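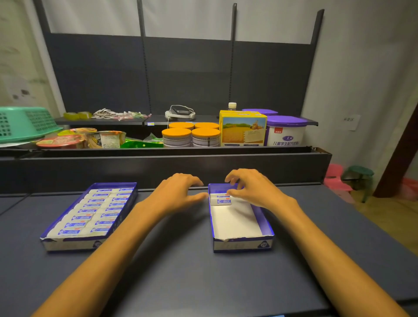 4. Recording two-handed shelf tasks

4.1 Before you start

This section covers the restocking tasks in the Kovdale set: tray packing, pile gathering and pair placing. Read section 3 (head mount and time sync) first. Each take is saved as one episode, and the Melis trainer reads episodes in the order they were recorded.

1. Put on the head mount and tighten the strap until it no longer slips when you look down.
2. Open Urkmont and choose the task from the list.
3. Hold both hands over the work surface and wait for the tone.
4. Do the task at your normal shop speed. Do not slow down for the recording.
5. Lower both hands to your sides and wait for the second tone.

Note: Leave the goods on the nearby shelves where they are. The Gododthorpe policy was trained on cluttered stores, and it did worse when we tidied the background.

4.2 Pile gathering

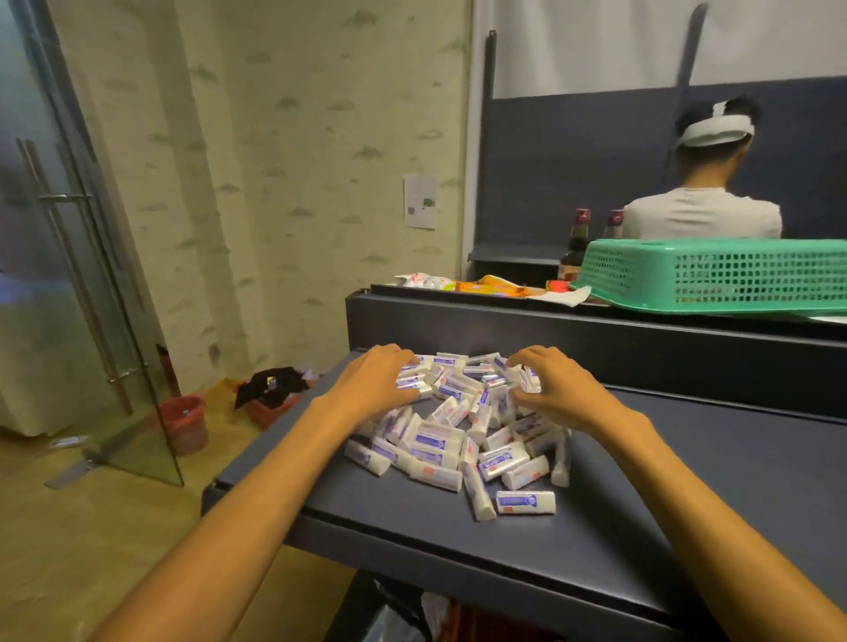

Pile gathering is the hardest of the three tasks to label. The start of the task is the first moment either hand touches an item, and the end is the moment both hands are clear. In between, the hands hide much of what they are moving. When the hands cup the heap from both sides, with fingertips in among the tubes, mark the whole heap as a single object and leave the tubes without labels of their own. An item lying a little apart at the front still belongs to the heap.

1. Mark first contact for the left hand, then for the right.
2. Draw one outline for the heap at each keyframe.
3. If an item falls off the counter, set the "drop" flag and keep the episode.

Caution: Do not trim the pause before first contact. The model uses it to learn where to reach.

4.3 Pair placing

Here each hand handles its own item, so the two hands get separate tracks. Set the grasp type to "pinch" when only the fingertips hold the item, and
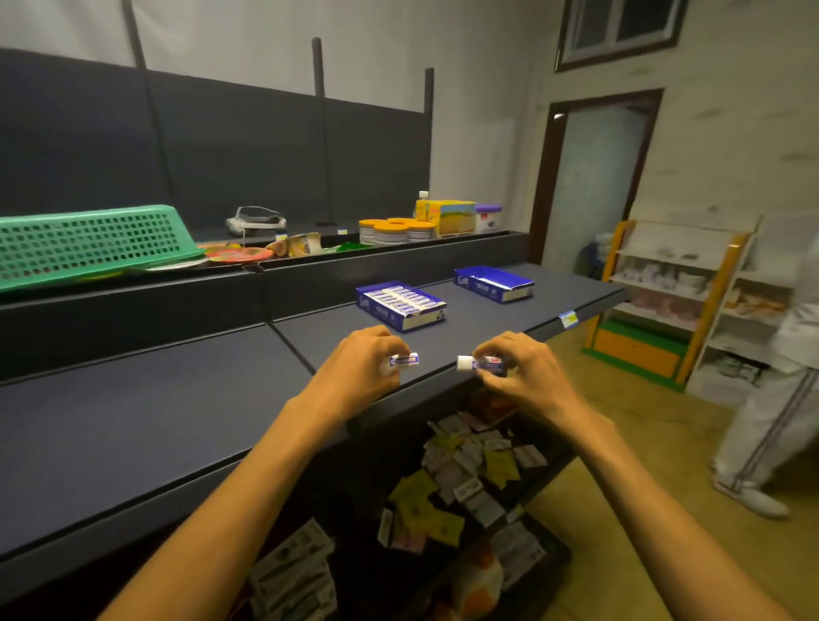 to "wrap" when the palm is in use. The grasp type may differ between the hands. If one hand passes its item to the other, end the first track at the handover and start a new one.

4.4 Checking the export

The release of 26 October 2021 has 3,067 episodes, 313 of them held out for testing. Do not train on the held-out episodes -- the split is fixed and later results will be compared against it.

1. Export in batches of 100.
2. Run the checker on each batch before you upload it.
3. Re-export any batch with a sync error. If it fails 3 times, set it aside and see section 7.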